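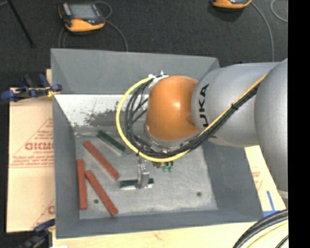 4.2 Contribution Choices After Automatic Enrollment

Participants in the Brundham plan were enrolled at a default rate of 2 percent of pay and could change that rate at any time from April onward. Most of the sample of 171 employees worked in warehouse and assembly jobs. Employees in these jobs were asked whether they expected to be in the same position in five years, and their answers were compared with their saving rates.

Of the full sample, 107 employees stayed at the default rate for the whole study period. Those who expected to change jobs were less likely to raise their rate and more likely to ask about cash withdrawals. The pattern held after controlling for age, pay and years of service. It was weaker at the Phelan site, where the employer match vests at once.

Balances under $1000 were treated separately, as plan rules allow these to be paid out without the consent of the participant. Account records were supplied by the plan administrator and closed on 16th February. Later transfers are not included in the results.

Figure 3. Robot arm with its gripper over a short green block in a gray bin.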